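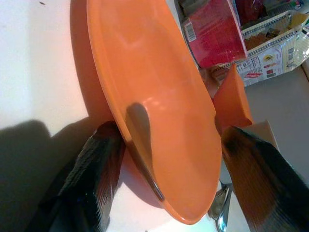

Last edited: August, 9:40 pm

Today I walked to Cevalby again, by the long road. My phone says 27 minutes, but I needed 32, with one stop for water. The bakery was closed for the holidays, so I bought plums at the market and ate four of them on the way back.

In the evening I wrote two pages in English without the dictionary. I still confuse "since" and "for". I have lived here for three years. I have lived here since the flood. I think both are correct.

Tomorrow I must call about the rent.

Filed under: Daily notes, Walking

2 comments · 5 shares

Recent entries
The bus to Andlow
Rain, and a letter from the bank
My first 3,000 words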